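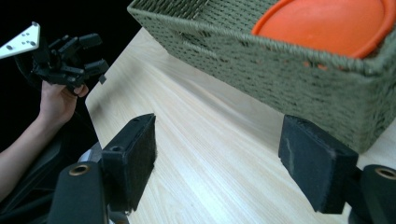 A woven basket on a light wooden tabletop.

Search this encyclopedia Go

Hegarty (TV series)

By Encyclopedia Staff - April
Last updated: April

Hegarty is a television legal drama produced by Senorine for the streaming service Nultix. It ran for two seasons of 13 episodes each. The series follows a defense attorney who returns to the port town of Clolter to take over the practice of her late mother.

Format

Each episode covers one case, with a longer story about a disputed will running through the season. Courtroom scenes were shot on a standing set. Exteriors used public streets, mostly at night. The second season dropped the voice-over used in the first.

Casting

The title role was written for an actor over 50, and the producers kept that requirement through 519 auditions. The part of the county judge was recast after the pilot - the original scenes were shot again and the first version has not been released.

Reception

Reviewers praised the lead performance and the treatment of age and work in the early episodes. Several found the will storyline slow. Critics also noted that the writing staff in the first season had few women, and the show hired new writers before the second.

Release

Episodes run up to 70 minutes. The series was released in weekly installments. A home edition of the first season was limited to 2352 numbered copies and includes the shooting script for the pilot.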